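2023-11-05

Sorted the odds and ends again. I say again because the same odds and ends got sorted in September, and I wrote in here then that it was done for good. I went back and found the page to be sure. "Done for good," underlined. I should stop underlining things.

The big gray bin came from Covwood, and the claim on the card that came with it was that one large bin beats a lot of small ones. You tip everything in, you see it all at once, you pick out what you want. I was doubtful in the store and I am still doubtful. What I have found is that a bin that size makes whatever is in it look like nothing much, so you feel there is room for more, and more goes in. It's a fine big bin, I will give it that. Whether it has ever helped me find anything is another matter.

The Hämäläinen booklet says to start with the things you touch most often. I don't know what I touch most often. Who does? It also says each item should have "a home," and that if you can't name its home in a breath it should leave the house. I tried that out loud this morning and ran out of homes before I ran out of things. The booklet cost more than 2 sets of drawer dividers would have, and the dividers would at least have divided something.

Still, by lunch most of it had gone off to shelves and boxes and what was left was a small bunch at the bottom, the stuff that never belongs anywhere. Something bright blue with corners to it, a pinkish purple thing, a whitish one up against it, and a little white and gray piece. I know every one of them by sight and could not give you a good reason for keeping any.

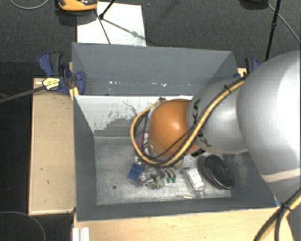
No. 433

The bin itself is looking its age. The floor of it is all streaks and worn patches now, and the far wall has a ragged dark scuff where the white has gone. I had a go at the scuff with the Avetti cleaner, the one that is supposed to lift anything from any hard surface. It smelled strongly of oranges. I rubbed until my wrist hurt and then read the back of the bottle, where it says results depend on the surface. Well, yes. I would have liked that on the front.

There is also the little round hole in the floor of it. I have never settled what that is for. Draining, maybe, though I don't know who fills a bin like that with water. All I can say is that a small screw could go down it, and I am missing small screws.

Thought about swapping the whole thing for the Broltton tray system, page 602 in their catalog, which must be the longest catalog ever printed on the subject of trays. Every tray in it holds six matching things in a row. Show me the person with six matching things. If they photographed one tray with a blue bit, a purple bit and something whitish in it I might send off for a set.

So where it stands tonight: shelves full, boxes labeled (my labels from September were still on 2 of them, and both wrong), and the bunch at the bottom of the bin no closer to a home. I gave the blue one a trial spot in the desk drawer and took it back out within the hour. It kept the drawer from closing.

Plan is to leave them till the end of the month and see if I miss any. The booklet says to do this with the lid on. The bin has no lid. Must look up whether Covwood sells one, and what they want for it.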